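Miranda Small Storage: User Guide
Section 4. Setting Up and Sorting the Open Box for Hair Accessories
Reading time: 6 min

4.1 Scope

This section covers the open box when used for hair ties, clips, beaded bands and small ornaments. Use with make-up is covered in Section 5. The lidded box is covered in Section 6, and steps in that section must not be applied to the open box, which has a different base.

The open box has flared sides and no lid. It may be used in a bedroom, dressing room or hallway. It is not suitable for a shelf above a sink or a heater.

4.2 Before you start

You will need:

- the open box, empty
- a flat table with a clear area at least twice the footprint of the box
- a tablecloth or other soft covering
- a dry, lint-free cloth
- a fine-toothed comb or blunt tweezers
- one small bag for items to be thrown away

Maximum load of the box is 860 g. Hair accessories alone will not normally reach this figure. Hairbrushes and bottles can, and should be stored elsewhere.

Note: A patterned tablecloth is acceptable. Small clips and single beads are harder to find on a busy print, so check the cloth by hand before folding it (see 4.6, step 5).

4.3 Placing the box

1. Spread the cloth over the table and smooth out any folds in the working area.
2. Set the box toward the far side of the table, leaving the near side open for sorting.
3. On a round table, keep the base of the box fully inside the rim. The flared sides may not project past the table edge.
4. Press lightly on two opposite corners. If the box rocks, look for a fold in the cloth or a clip trapped underneath.

CAUTION: Do not slide the box across the cloth when it is full. Lift it with both hands. Sliding pulls the cloth and may bring down anything standing on it.

4.4 Emptying and first sort

1. Tip the contents out slowly onto the near side of the cloth. Keep the box low while tipping.
2. Separate tangled pieces. Work from the outside of the tangle inward. Do not pull on beaded bands, as the cord may break.
3. Remove caught hair with the comb or tweezers.
4. Place each item in one of the following groups:

Group A: fabric hair ties, ruffled or plain
Group B: beaded ties and bands
Group C: clips and barrettes
Group D: ornaments with pearl, metal or glued parts
Group E: damaged items and single parts

5. Put anything that does not belong to a group to one side. Do not return it to the box "for now."

Note: Translucent items are easy to miss on a pale cloth. Sort these first.

An average first sort takes 10 minutes. A box that has been in use since the previous August or longer may need a second pass through Group B.

4.5 Checking and cleaning

Group A. Stretch each tie once to its normal working width. Replace any tie that does not return to shape. Fabric ties may be washed by hand in cool water and must be fully dry before they go back in the box.

Group B. Run the band between finger and thumb and feel for gaps in the beads. A gap wider than one bead means the cord has stretched. Move the item to Group E.

Group C. Open and close each clip three times. The spring should return without help. Wipe with the dry cloth.

Group D. Check glued parts with light finger pressure only. Do not wash. Pearl finishes may be wiped with a dry cloth. Do not use nail polish remover or alcohol wipes on these parts.

Group E. Decide on repair or disposal before filling the box. Repairable items go into a separate envelope marked with the fault.

WARNING: Loose beads and small ornaments are a choking hazard. Keep children under three away from the table until all loose items have been collected.

4.6 Filling the box

1. Place Group A in the middle of the box. Soft ties hold the other groups apart.
2. Place Group B on one side. Lay the bands flat where possible. Do not knot them together to save space.
3. Place Group C on the other side with the hinge end down. A long clip may stand up above the pile, provided it does not lean outward over the side.
4. Place Group D last, on top of the fabric ties. Put these items in one at a time.
5. Lift the cloth by its near edge, feel along it for remaining clips and beads, then shake it out over the floor or a tray.

Fill to no more than two-thirds of the inside height. The recommended upper limit is 44 mixed pieces. Above this number, use a second box or move Group B to the Pumar hook rail (sold separately, see Section 9).

Note: Larger ornaments can be left out on the cloth until the pile has settled and placed in the box last of all. Pick them up by the clip or base, never by the decoration.

4.7 Optional divider

The Dommont divider fits boxes with an inside width of 26 cm at the rim. It is a push fit and needs no tools.

1. Empty the box.
2. Hold the divider with the notched edge down.
3. Lower it at a slight angle, then press both ends down evenly until they touch the base.
4. Check that the sides of the box have not bowed outward. If they have, remove the divider and turn it end for end.

CAUTION: Do not force the divider into a box that already has contents. Clips caught under the notched edge will mark the base.

With the divider fitted, Groups A and B share one side and Groups C and D the other. The upper limit for pieces is unchanged.

4.8 Routine care

- Wipe the inside of the box with a damp cloth and dry it at once.
- Repeat the Group A and Group C checks at the start of each season.
- Keep the box out of direct sunlight. Elastic hardens with long exposure.
- Do not stack open boxes while they are in use.

4.9 Problems and remedies

Items tangle again within a few days: Group B has been placed on top of Group A. Empty the box and repeat 4.6 from step 1.

Box tips when an item is taken out: the load is on one side. Move the clips toward the middle.

Small clips collect at the bottom: place them in a shallow dish inside the box or fit the divider.

Fabric ties smell musty: ties were put away damp. Remove them, wash, dry for a full day, and leave the box empty overnight.

4.10 Sorting position

Box toward the far side of the table, ties and beaded pieces inside, a small ornament and a pale green oval item on the open cloth in front. 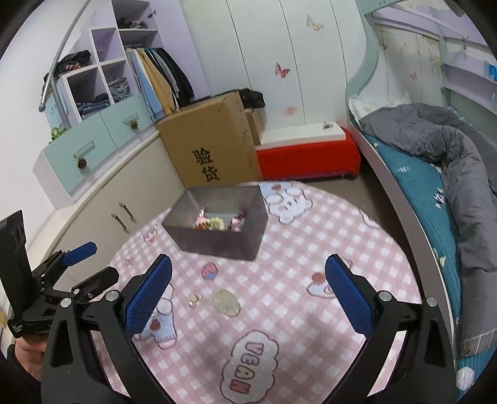 Nii Gbeho: The two-thirds rule in 4.6 works for ties, but with big barrettes I run out of height long before I get near the piece limit. Could you add a line on that? I ended up giving the barrettes a box of their own.

Reader comments (continued)

mirrorside: Divider went in fine the second way round. The notches on mine are very shallow and I had it upside down at first. A drawing in 4.7 would help.

Guest: Does the no-washing rule for Group D cover plain metal pins too? There is nothing glued on mine and they get sticky from hairspray.

Candgate Support: Plain metal pins with no glued or pearl parts can go in Group C and be wiped with a slightly damp cloth. Dry them right away. We will make this clearer in 4.5.

plaitsandall: Envelope for repairs is a good idea, mine has been full for a month though

Contact: Candgate Customer Support, Small Storage Desk | Guide last revised Jul 8, 2024 | © Candgate. All rights reserved. | Back to top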